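Apr 29, 2026 — dye bench notebook

Back on the fastness question for the Flellemach yarn. Odham wants plush-weight acrylic in pastels and one good strong orange, and so far the pastels are the ones giving me grief. Teal behaves, pink sulks.

Color talk this morning was mostly what kids' plush does with pink next to teal, and whether orange and black can sit side by side without the black creeping.

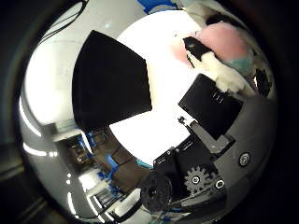
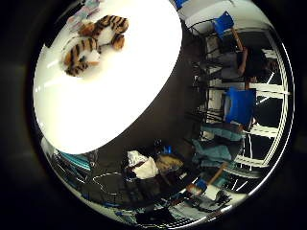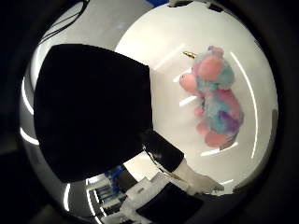 Soft toys on the white table. Tiger in the middle one, unicorn in the last.

OK, so the baths. I ran the Clumdale pink at 7 minutes and again at 14, same kettle, same weight of yarn, and the 14 came out a touch deeper but blotchy near the ties. I think I'm tying the skeins too tight (again!). Looser figure-eights next time, and please, whoever preps them, use the white cotton string and leave the green stuff in the drawer — it bled all over my swatch card.

Rub test: dry was fine on everything. Wet rub on the orange left a faint smear on the cloth, which bugs me. I gave it a second rinse with a bit more soap and it got better, but I wouldn't send it out yet. Black is solid, no complaints.

Hegarty light box is up to 1000 hours on the old lavender set. Fading is mostly in the top row, and the bottom row still looks like the day I pinned it. Could be the dye, could be the lamp leaning. I shimmed the tray with cardboard and turned the cards end for end. If the top row catches up with the bottom we'll know. The lamp is rated for 4000, so there's plenty left in it.

Still to do: cut fresh swatches of the 7 minute pink, rewrite the labels that got splashed, order more citric acid before we're scraping the tub. Odham doesn't need cones until August, but I'd like the pink settled well before that. Kettle two is soaking with descaler in it, don't dump it.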